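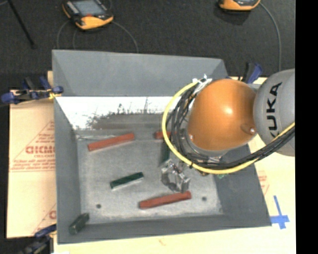
Red and green blocks in a gray tray.

17/04/2025

On Relying on Color Alone

It has been my responsibility for several years to review the printed and posted material that our office provides to the public: forms, wall notices, maps, fee tables and the small cards that are handed across the counter. The views on this page are my own and do not represent the position of my employer. They do, however, come out of that work, and in particular out of a review that occupied most of last July.

The review began with a complaint about a parking map. The map showed permitted areas in green and restricted areas in red, both in a middle shade, with no labels on the areas themselves. A resident had parked in a restricted area, received a notice, and written to say that the two colors on the map looked the same to him. The letter was courteous and one page long. It was passed to me by Annelies Haslinger, who manages the counter, with a note asking whether the map was in fact at fault. My finding was that it was.

Difficulty in telling red from green is common. It is usually inherited, it affects far more men than women, and it varies a great deal from person to person. Many people who have it can name a bright red or a bright green without trouble when the object is large and well lit. The same people may be lost when the shades are dull, when the area of color is small, or when the light is poor. A person may also reach middle age without knowing that he has it. For these reasons it is unwise to assume that anyone affected will come forward and say so.

Following the letter, I asked for copies of every item in current use that carried meaning by color. There were 187 items. I had expected fewer. Of these, 70 used red and green as a pair, and most of the remainder used a scale of some kind, such as light to dark blue, or a set of four or five unrelated colors with a key at the bottom.

The items that used red and green as a pair were sorted by the consequence of misreading them. A misread item on the events leaflet might lead a person to arrive at the wrong hall. A misread item on the payment schedule could lead to a late charge. The payment schedule was therefore placed near the top of the list, and the parking map with it.

Several methods were tried for testing the revised items. The simplest was to print each one on the black-and-white printer in the back office and ask whether it could still be used. I continue to recommend this method to anyone who prepares material for others. It requires no special software, and the result can be passed around a table. It is a strict test, and an item may fail it and still be readable to most people, but an item that passes is very seldom a cause of complaint.

The changes themselves were plain. Words were added wherever there was room for words. "Open" and "Closed" were printed on the areas of the map. Where there was no room, a pattern was used: diagonal lines for restricted, no pattern for permitted. On the payment schedule, the overdue dates had been set in red type and nothing else. They are now set in bold, with the word "late" in the column beside them. Color was kept in nearly every case. Many readers find it helpful, and there was no wish to take from them something that served them well.

The keys gave more trouble than the colors. On a number of items the key was placed on the reverse side, so that the reader was required to hold a shade in memory while turning the sheet. Sioned Craddock, who was then responsible for our maps, proposed that the key be done away with wherever a label could be placed directly on the thing it named. I was doubtful, as I feared that the maps would become crowded. Two of them did, and were returned to a key on the front. The others were improved, and I have since adopted her proposal as a general practice.

There was also the matter of existing stock. We held 3000 copies of the old parking map, paid for and boxed. It was suggested that these be used up before the new version was issued. I advised against it, and the point was argued at some length across two meetings. In the end the old copies were withdrawn from the counter, and 200 of the new version were printed as a first run so that any errors could be caught early. One was: a street near the library had been labeled twice.

Rosalie Hollenstein, who read an early draft of this post, asked why I had not said more about screens. The same considerations apply. An online form that marks a missing answer only by turning the box red will leave some people looking for an error they cannot find. A short line of text beside the box, stating what is missing, is sufficient. Charts deserve equal care, above all line charts, in which thin colored lines cross one another and are explained in a corner. The name of each line can nearly always be placed at its end.

Two matters remain open. The first is the set of colored folders used by our own staff, in which red denotes urgent and green denotes complete. The folders are not public material and so fell outside the review. I have asked that printed tabs be added all the same, and the request is with the supplies desk. The second is the large wall plan in the entrance hall, which is painted directly on the plaster and cannot be amended without repainting. A framed paper copy with labels has been hung beside it for the present, at a height that I consider slightly too high, and I intend to have it lowered.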